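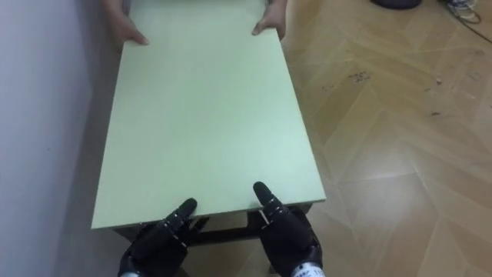 ## Ticket 1374: follower grip drops out during two-person table carry

**Project:** Tuvmont co-carry study
**Component:** Sinier grip controller, both hands
**Opened:** 2/10/24
**Status:** closed, one follow-up open

### Problem

In the co-carry trials a person leads from the far end of the table and the robot follows from the near end. The robot gets no spoken or button commands. It reads the force coming through the tabletop and steps to match.

In the baseline set of 44 carries, the follower let go or stopped in 27. Most of these came when the leader changed direction next to the wall. The log shows `GRIP_LOST` on one hand, then a protective stop.

### Checked first

- Hand firmware matches on left and right.
- Finger torque limits are at the values in the protocol.
- Wrist force sensors zeroed before each run. Drift is within limits.
- Swapped the leader. Same failure, same point in the route.
- Moved the start position farther from the wall. Fewer failures, but they did not go away.

### Cause

The slip detector compares the load on the two hands. If one side falls under the threshold for 124 ms, it reports a lost grip. When the leader turns, the table rolls a little and one hand is unloaded for longer than that while its fingers are still closed on the edge. The detector never looked at finger position.

The threshold was tuned at Brosalbridge on a rigid tray, with both ends held by robots. A human leader puts in a lot more roll.

### Change

1. Slip now needs low load and finger motion together.
2. Load sharing is averaged over a longer window during turns.
3. The step planner holds its last heading when only one hand reports low load.

### Result

Repeated the 44 carries with the same table and route. Four failures. Three were real slips at the right hand, confirmed from finger encoder data. The other was a network timeout and is excluded from the comparison.

Peak force at the leader's end was slightly higher in turns. We have not tested whether leaders notice it. The methods section needs to say that both sets used one table and one floor.

### Follow-up

Right hand slips are moved to a separate ticket with the Moser fingertip pads. Do not merge the new detector into the lifting branch until that one is closed.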